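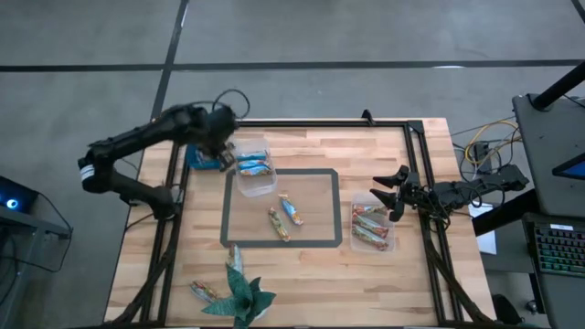 個包装のバーを透明ケース二つに。右のケースには三本が斜めに入っています。

Dradholm Gedbridge シリーズ おやつ収納ケース(透明・半透明ホワイト・青緑)
読了時間:10分
最終更新:12月

お菓子を入れる箱です。商品説明としてはここで終わってもよいのですが、それでは商品ページの大半が白紙になりますので、もう少しお付き合いください。

Gedbridge シリーズは、棚や作業台の上で個包装のお菓子をまとめておくためのケースです。対象はシリアルバー、チョコバー、小袋のスナック、クラッカーの二枚入り、出張みやげの余り、賞味期限の近い何か。つまり、袋から出した瞬間に台の上へ散らばり、そのまま三日くらい居座るものたちです。ふたはありません。ふたがあると閉める人と開けっぱなしの人に分かれて、どこの職場でも少しだけ空気が悪くなるので、最初から付けないことにしました。

■ 透明ケースについて

シリーズの中心は透明のケースです。透明にした理由は単純で、中が見えます。中が見えると、残りが少ないことも見えます。好物の味だけがきれいになくなり、特定の味だけが底に残っている様子もよく見えます。買い足しの判断には便利ですが、その味を選んで買ってきた方にはやや酷な商品かもしれません。

大サイズの前面は縁が一段低くなっていて、手を入れるときに手首が引っかかりにくい形です。低いところから取り、高いところで支える。設計上の工夫と呼べるのはおおむねこの曲線だけで、開発期間の大半はここに使いました。試作では縁をもっと深く下げたものも作りました。取り出しやすさは抜群でしたが、バーのほうも自分から出てくるようになったため、今の深さに戻しています。

大サイズは幅37cm、奥行310mmです。幅がセンチで奥行がミリなのは、金型の図面と梱包の図面を別の部署が引いたためで、統一の要望は社内に出してあります。出してから季節がいくつか変わりました。重さは400g。片手で持てますが、中身を満載にして片手で運ぶのはおすすめしません。落としたときの音が、お菓子の量に比例して大きくなります。

小サイズは、個包装のバーを数本だけ手元に置きたい方向けです。大と同じ透明で、机の角に置いても邪魔になりにくい寸法にしました。「自分用」と言い張るにはちょうどよい大きさで、来客に出すにはやや足りません。この用途のあいまいさが意外に好評で、Cultmont の店頭では大より小のほうが先になくなる月もあります。

■ バーの向きについて

よくいただくお問い合わせに「横に寝かせるのか、立てるのか」があります。どちらでも入ります。立てると背表紙のように並んで見た目はよいのですが、一本抜いた時点で隣が倒れ、その隣も倒れ、夕方には全員が寝ています。それなら最初から寝かせておくほうが、倒れるところを見ずに済みます。

斜めに寝かせるのも悪くありません。包みの端のぎざぎざ(圧着部というそうです)がつまみやすい位置に来ますし、長めのバーが小さめのケースに収まることもあります。几帳面な方は気になるかもしれませんが、几帳面な方はそもそも他人とお菓子箱を共有しないほうがよいと思います。

味ごとに分けるか、混ぜるかも悩みどころです。分けると選びやすく、混ぜると公平です。分けた場合は一つのケースだけが早く空になり、補充係が必要になります。混ぜた場合は、目当ての味を探す手が全体をかきまわすので、底のほうの包みが少しくたびれます。味に影響はありませんが、しわのある包みはなぜか最後まで残ります。しわの寄ったものから先にお召し上がりください。

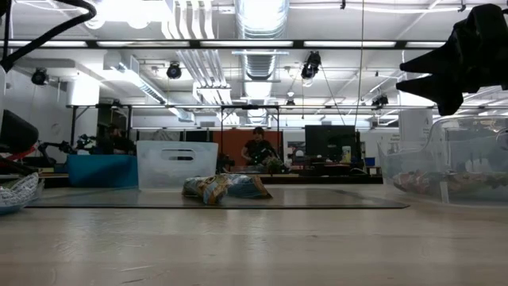

それから、ケースに戻す前の一時置き場を決めておくと、片づけはだいぶ楽になります。買ってきたものをいったん台の中央に出し、左右のケースに振り分けていくやり方です。中央に出したまま会議に行ってしまうと、戻ったときには数が減っていることがあります。これは当社の保証の対象外です。

一時置き場の目印には、別売りの Rimkutė マットをお使いいただけます。薄い敷物です。厚みがないので、ケースを半分だけ載せてもほとんど傾きません。マットの上は「まだ決まっていないもの」、ケースの中は「決まったもの」。この区別を家族や同僚と共有しておけば、少なくとも言い分は立ちます。マットを買うほどでもないという方は、台にテープを貼って四角く囲うだけでも同じ働きをします。角を少し落として貼ると、袖が引っかからず長持ちします。商売としては書かないほうがよい情報でした。

■ 半透明ホワイトと青緑

透明ケースで全部をまかなうこともできますが、見せたくないものもあるでしょう。そのために、半透明のホワイトと青緑を用意しています。

ホワイトは側面がわずかに外へ開いた形で、前面の上のほうに細長い持ち手穴があります。棚から引き出すときに指をかける穴です。中身は、何かが入っていることはわかるけれど、何かまではわからない、という程度に透けます。予備の袋、かさばるのに軽いもの、いただいたけれど開ける決心がつかない箱などに向いています。持ち手穴から中をのぞく方がいらっしゃいますが、そこまでして見たいのであれば透明をお求めください。

青緑はホワイトより背が低く、二つ並べて置くと段差ができます。段差は仕様です。低いほうを手前や端に置くと奥のものに手が届きやすくなります。中身は外から見えないので、夜食の隠し場所として購入されるお客様がいるようです。隠し場所として広く知られてしまった今、その効果がいつまで続くかはわかりかねます。

色の追加についてもご要望をいただいています。赤、黄、グレー、そして「もっと透明な透明」。最後のものについては、担当者がしばらく考え込んでいました。

■ 置き場所

平らな台であれば、どこでも使えます。木の天板、事務机、台所のカウンター、使われなくなったプリンターの上。底は平らで、滑り止めは付けていません。つるつるした天板では、勢いよく手を入れるとケースごと少し動きます。気になる方は Rimkutė マットに載せるか、勢いを控えてください。

薄い色の木目の台に透明ケースを置くと、見た目がすっきりします。すっきりしすぎて、照明の反射のほうが目立つこともあります。天井灯の真下では縁がよく光り、中の包みの文字が読みにくくなる角度があります。置く向きを少し回せば解決しますので、返品の前に一度お試しください。

床への直置きもできますが、お菓子を床に置くという行為について、同居の方と事前に話し合っておくことをおすすめします。

棚に入れる場合は、大サイズの手前に指が入る余裕を残してください。奥行310mmのケースを奥行310mmの棚に入れると、入ります。入りますが、出てきません。Gedbridge シリーズに寄せられるご相談のうち、毎月必ず一件はこれです。

■ お手入れ

やわらかい布を水で湿らせ、固く絞って拭いてください。チョコレートが付いた場合はぬるま湯で。研磨剤入りのスポンジを使うと細かい傷がつき、透明が半透明になります。半透明がお好みなら、最初からホワイトをお求めいただくほうが早く仕上がります。

食器洗い機には対応していません。一度入れてみたところ、前面の曲線がさらに曲線になりました。

静電気で細かいくずが側面に張りつくことがあります。乾いた布でこすると余計に張りつきますから、湿らせた布でお願いします。冬場、特に12月は贈りものの焼き菓子が増え、くずの量が年間でいちばん多くなる時期です。中身をすべて出して底を拭く習慣は、この機会にどうぞ。いつ入れたのか思い出せない一本が見つかります。

■ 仕様(透明・大)

幅:37cm
奥行:310mm
重さ:400g
材質:プラスチック
ふた:なし
滑り止め:なし
耐荷重:お菓子で壊れたという報告はありません。辞書を入れて壊した方は一名いらっしゃいます。
価格:2000円(マットは別売り)

小サイズ、ホワイト、青緑の寸法は、それぞれの底面に貼ったラベルに記載しています。購入前に底面を見るのは難しいというご指摘をいただき、Cultmont の店頭では見本を裏返しにして並べることにしました。今度は正面が見えないというご指摘をいただいています。

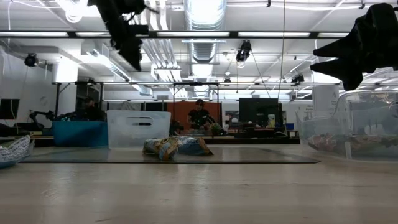
半透明ホワイトと青緑を並べ、右に透明・大。手前に敷いた薄いマットの上には、スナックの包みが二つ。

■ 組み合わせの目安

一人で使う場合は透明の小が一つあれば足ります。足りなくなったら、ケースを増やす前に食べる速さを見直してください。

二、三人で使う場合は、透明の大を一つと、予備を入れる青緑を一つ。透明が空いたら青緑から移します。移す役は当番制にすると続きません。空になったのを最初に見つけた人が移す、という取り決めも続きません。いろいろな職場のお話をうかがった限り、続いているのは、いちばんお菓子を食べる人が黙って移している職場だけのようです。

もっと人数が多い場合は、透明の大を台の端に寄せ、ホワイトと青緑を奥に並べ、中央を空けておくのが扱いやすい配置です。中央には新しく届いたものや、どちらに入れるか決めかねているものを置きます。甘いものと塩気のあるものでケースを分けると、チョコがけのプレッツェルの扱いで必ずもめます。両方を入れる混合のケースを一つ作っておくか、チョコがけのプレッツェルを買わないでください。

包みがくしゃっと曲がった小袋は、ケースに入れるとかさばります。軽く平らにならしてから入れると、思ったより収まります。強く押すと中身が粉になり、収まりは最高になりますが、別の食べものになります。

■ よくあるご質問

・重ねられますか。
空の状態なら同じサイズどうしで重ねられます。中身を入れたまま重ねると、上のケースの底が下のお菓子を押します。せんべいには向きません。

・仕切りは付いていますか。
付いていません。試作では付けていましたが、仕切りの幅より少しだけ太いバーが世の中に多いことがわかり、やめました。厚紙を切って差し込んでいる方もいらっしゃいます。なかなか上手な方もいて、そのたびに開発担当が静かになります。

・名前を書けますか。
透明ケースの側面には油性ペンで書けます。書いても食べられるときは食べられます。

・お菓子以外のものを入れてもよいですか。
どうぞ。電池、付箋、充電ケーブル、手袋の片方などの実績があります。ただし一度でもお菓子を入れたケースは、その後何を入れてもお菓子の箱と呼ばれ続けます。

・同じケースを買い足したら、微妙に色が違いました。
青緑は製造時期によって少し差が出ます。青寄りか緑寄りかは社内でも意見が分かれており、商品名を「青緑」に落ち着けるまでに一年かかりました。並べて気になる場合は、間にホワイトを一つ挟むと目立たなくなります。売上のために言っているように聞こえるのは承知しています。

・写真のお菓子は付きますか。
付きません。この質問がいちばん多いです。

■ ご注文と配送

Cultmont の店頭、または取扱店でお求めください。店頭の在庫は土曜の午前にそろえています。午後にはだいたい小サイズから崩れていきますので、小をお探しの方はお早めにお越しください。

配送の場合、ケースは入れ子にして梱包します。隙間には紙を詰めています。以前、隙間にお菓子を詰めてほしいというご提案があり、検討はしましたが、出荷担当が乗り気になりすぎたため見送りました。

返品は、未使用に限り受け付けています。未使用かどうかは、底に残ったくずで判断します。

Rimkutė マットは現在、大サイズに合わせた一種類のみの取り扱いです。丸めた状態で届きますので、開いたら一晩平らに置いて癖を取ってください。重しには、中身の入った透明ケースがちょうどよい重さです。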